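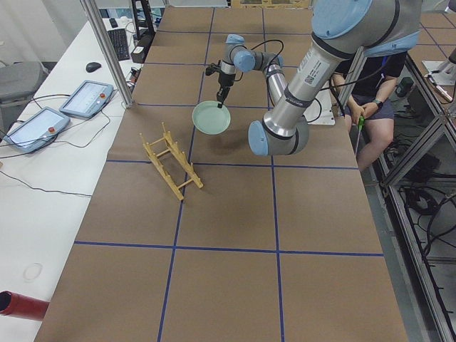
Does the planner need the tape lines at all, or are they only for people? Several Landeg users have sent us that question. The tape is for people. Nistimley plans in the robot base frame and never looks for the lines. Use them to put the rack and plate back in the same cell between runs.

Docs > Nistimley > Motion planning > Rack placement task

4.2 Setting up the plate-to-rack plan

Before you start, finish the camera calibration in section 4.1. Keep an emergency stop within reach for every step below.

1. Open the Landeg panel and load the task file for the plate and rack.
2. Set the rack pose. The yaw value matters most, as the rack may sit at an angle to the table. Enter the angle of the peg row, not the angle of the grid.
3. Set Grasp type to Rim. The planner then treats the plate as a flat disk hanging below the gripper.
4. Set Attach object to On. If this is off, the plate is left out of collision checks – the arm will plan as if the gripper were empty.
5. Set Planning timeout to 1500 ms.
6. Set Slot clearance to 4 mm. Lower values make the planner reject most slots.
7. Press Preview and watch the full path, with the elbow as well as the gripper.
8. Set Speed to 20 percent and press Run.

Note: If Preview shows the elbow swinging low over the table, change Elbow preference to Up and plan again. Maltus versions before 2 ignore this setting.

Caution: The planner knows only the objects in the task file. It does not track people at the table. Stop the program before anyone reaches over the work surface.

If the plan fails with "no valid slot", check the yaw value first, then the plate diameter.

Last changed 3/9/19

Related items
Camera calibration (4.1)
Recording a Maltus log
Defining a collision object
Verport gripper driver settings
Release notes, February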